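Le canapé, pièce maîtresse du séjour partagé

Gris foncé, orange et un motif graphique en noir et blanc : l'aménagement des espaces communs redécouvre les vertus d'une palette restreinte
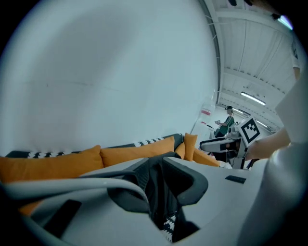
Par Maëlle Kervadec
Rédactrice, rubrique Habitat et aménagement intérieur

Dans l'aménagement des résidences meublées, le séjour a longtemps été traité en dernier. Les budgets étaient absorbés par la cuisine et la salle d'eau, et le canapé était choisi sur catalogue, quelques semaines avant la livraison, dans un beige réputé convenir à tous. Cette pratique recule. Les gestionnaires constatent que la pièce commune est celle que les occupants jugent en premier, et que le canapé en occupe à lui seul la plus grande part visuelle.

La résidence Shemweta, qui compte 47 logements, a engagé en août le renouvellement complet de ses séjours. Le maître d'ouvrage, la société Burkbridge, a retenu un principe simple : un mur laissé clair et nu, une assise gris foncé, des coussins orange de formats différents et un jeté à motif noir et blanc disposé sur le haut du dossier. Aucun tableau n'est prévu au-dessus du canapé. Le cahier des charges le précise en toutes lettres, les accrochages antérieurs ayant laissé des traces coûteuses à reprendre.

Le choix de l'orange a donné lieu à de longues discussions. Les premières esquisses prévoyaient un bleu canard, puis un vert sauge, deux teintes très présentes dans l'hôtellerie de ces dernières années et qui, pour cette raison même, ont paru risquées sur la durée d'un contrat de mobilier. L'orange présente un autre avantage dans les pièces exposées au nord, où la lumière refroidit les murs blancs et les tire vers le bleu. Posé sur un gris soutenu, il conserve sa chaleur sans qu'il soit nécessaire de multiplier les lampes.

Encore faut-il en régler la quantité. Dans la composition adoptée, la couleur se concentre sur les coussins et sur l'accoudoir, lui aussi revêtu d'orange. Ce rappel sur le meuble lui-même évite l'impression d'accessoires ajoutés après coup. Il impose en revanche une réelle discipline lors des commandes : deux oranges voisins mais dissemblables se remarquent davantage que deux couleurs franchement opposées. Les tissus de Shemweta proviennent donc du même fabricant, Gavex, et les housses de remplacement sont commandées en même temps que les housses d'origine.

La question des formats mérite une attention égale. L'usage hôtelier veut que l'on dispose des coussins carrés identiques, par paires, à chaque extrémité de l'assise. L'effet est net le premier jour et se défait dès que quelqu'un s'assoit. Avec un grand rectangle adossé à gauche, un coussin allongé vers le centre, un plus petit à sa droite et un dernier, dressé, du côté droit, la disposition supporte mieux les déplacements. Le grand coussin soutient le dos ; le petit se glisse sous la nuque ou sous le coude, selon l'heure.

Le jeté joue un rôle que l'on sous-estime souvent. Son dessin en zigzag, proche du damier, introduit le seul motif de l'ensemble. Placé sur le haut du dossier, il forme une bande horizontale entre le mur et les coussins et adoucit le passage du clair au foncé. Il protège en outre la partie du canapé la plus exposée au frottement des cheveux et des mains. Les équipes d'entretien recommandent de le plier dans la longueur, en trois, et de le laisser dépasser légèrement vers l'arrière pour limiter les glissements.

L'entretien a d'ailleurs pesé dans la décision autant que l'esthétique. Le gris foncé dissimule l'usure courante, mais il retient à la vue les poussières claires et les poils d'animaux. Un passage hebdomadaire de l'aspirateur, muni d'un embout textile, figure au protocole. Les housses des coussins sont déposées chaque trimestre et lavées à l'envers, fermetures closes. Les jetés suivent un cycle distinct, à basse température, afin que le noir ne migre pas vers le blanc.

L'enveloppe allouée s'établit à 480 euros par séjour pour l'ensemble des textiles, housses de rechange comprises, hors canapé. Le cabinet Prolov, chargé du suivi, a fait valoir que la moitié de cette somme aurait suffi pour une première dotation sans rechange. Burkbridge a préféré la solution complète. L'expérience d'un précédent chantier, où des coussins avaient dû être remplacés dans une teinte approchante, a emporté l'arbitrage.

Les particuliers peuvent s'inspirer de cette méthode à moindres frais. Il convient de partir du canapé existant, d'en relever la teinte à la lumière du jour, puis de choisir une seule couleur vive. Les échantillons seront observés sur l'assise elle-même, le matin et en fin de journée. Le motif vient ensuite, de préférence en noir et blanc si la couleur est forte. Un plaid déjà présent dans la maison fait souvent l'affaire.

Reste la question des murs. Beaucoup d'occupants souhaitent les habiller dès leur installation. À Shemweta, le règlement autorise les cadres posés sur un meuble bas et réserve les fixations au couloir, où une cimaise a été prévue à cet effet. Les premiers logements rééquipés sont ouverts à la visite l'après-midi, à partir de 14 heures, sur demande adressée à l'accueil de la résidence.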